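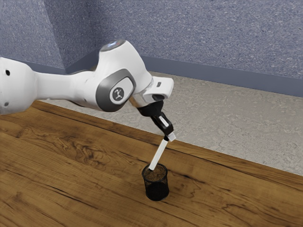

4. Check the stick-in-cup task before you trust the score

1. Open the Sakwood simulator and load the stick-in-cup task with seed 2922.

2. Run the Pilov planner until the stick tip is in the filling, then pause. Keep the gripper closed.

3. Open the contact log. The task reports "placed" as soon as the tip passes the rim, so ignore that flag and read the tip depth yourself.

4. Repeat with the other seeds, 66 runs in all.

Note: The filling is granular to look at. Find out how your build models it before quoting any contact force.

Caution: Two clean runs prove very little. Do not copy these gains to a real arm, whatever the Clamari dashboard says.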